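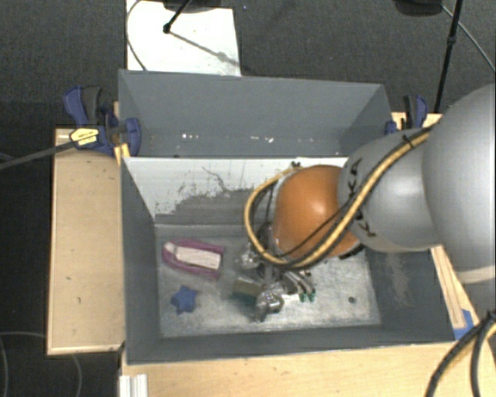 Ticket: Vorführbetrieb Greifzelle, Tag der offenen Tür
Status: gelöst, Nachbeobachtung läuft
Priorität: hoch
Gemeldet durch: Begoñe Herrero, Besucherbetreuung Asness
Bearbeitung: Rostyslav Lysenko, Technischer Dienst Priltine
Standort: Vorführraum Manzano, Erdgeschoss

Meldung

Während der Probevorführung am Freitag brach die Zelle den Ablauf »Teil aufnehmen und ablegen« wiederholt ab. Der Arm fuhr in den Behälter ein, hielt über dem Boden an und meldete »Zielposition nicht bestätigt«. Ein Neustart der Steuerung brachte keine dauerhafte Besserung. Für den Nachmittag ist eine Schulgruppe mit 50 Personen angemeldet. Um Bearbeitung vor 13:00 Uhr wird gebeten.

Verlauf

08:40 — Ticket übernommen. Protokoll der Ablaufsoftware Ristine angefordert.

09:05 — Protokoll liegt vor. Der Fehler tritt ausschließlich beim Absenken in den Behälter auf. Freifahrten oberhalb des Behälters verlaufen ohne Meldung. Nothalt und Zustimmtaster geprüft, keine Beanstandung.

09:30 — Sichtprüfung vor Ort bei abgeschalteter Zelle. Der graue Behälter ist mit blau-schwarzen Zwingen gesichert. Der metallische Boden ist stark verkratzt und weist helle, abgenutzte Stellen auf. Auch die weiße Fläche an der inneren Rückwand ist unregelmäßig abgetragen. Die Abnutzung wird vorerst nur vermerkt.

09:50 — Verlegung der Leitungen am Arm geprüft. Die gelblich-braune Leitung verläuft gebündelt mit einer schwarzen unter dem orangefarbenen Gelenk hindurch und in einer Schlaufe zu einem kleinen Stecker nahe der Oberseite. Sitz des Steckers von Hand geprüft, kein Spiel. Eine Messung über 200 Bewegungszyklen ohne Vorführobjekte ergab keinen Signalabriss. Leitungsfehler damit ausgeschlossen.

10:35 — Rückfrage an Frau Herrero: Wurde der Behälter nach dem letzten Einmessen bewegt?

10:50 — Antwort Frau Herrero: Ja. Der Behälter wurde am Vorabend zur Reinigung herausgenommen und danach neu eingespannt. Ein erneutes Einmessen sei in der Ablaufmappe nicht vorgesehen gewesen.

11:10 — Kontrolle mit Messlehre. Der Behälter steht gegenüber der gespeicherten Lage leicht verdreht. Die hinterlegte Toleranz wird an der hinteren Ecke überschritten. Zwingen gelöst, Behälter ausgerichtet, Zwingen wieder angezogen.

11:35 — Lage neu eingemessen und in Ristine unter dem Profil »Besuchertag« gespeichert. Absenkgeschwindigkeit für den Vorführbetrieb auf 50 mm/s begrenzt. Die Wartezeit für die Positionsbestätigung wurde auf 1000 ms angehoben.

12:10 — Probelauf im Beisein von Frau Herrero. Der vollständige Vorführablauf wurde mehrfach ohne Abbruch durchfahren. Zelle für den Besucherbetrieb freigegeben.

16:20 — Rückmeldung Frau Herrero: Vorführung für die Schulgruppe ohne Störung beendet. Auf Wunsch der Lehrkräfte wurde der Ablauf einmal zusätzlich gezeigt.

Ursache

Veränderte Lage des Behälters nach der Reinigung bei unverändert gespeicherten Koordinaten. Ein Defekt an Arm, Greifer oder Steuerung wurde nicht festgestellt.

Maßnahmen

Die Ablaufmappe wird um den Punkt »Einmessen nach jedem Umspannen« ergänzt. Zuständig: Herr Lysenko.

Die Besucherbetreuung meldet Reinigungsarbeiten an der Zelle künftig vorab über dieses Portal. Zuständig: Frau Herrero.

Über einen Austausch des Behälters wird im August entschieden — bis dahin bleibt das vorhandene Exemplar in Gebrauch.

Das Ticket bleibt bis zum nächsten Besuchstermin in Nachbeobachtung. Bei erneutem Auftreten der Meldung ist die Vorführung zu unterbrechen und der Technische Dienst zu verständigen.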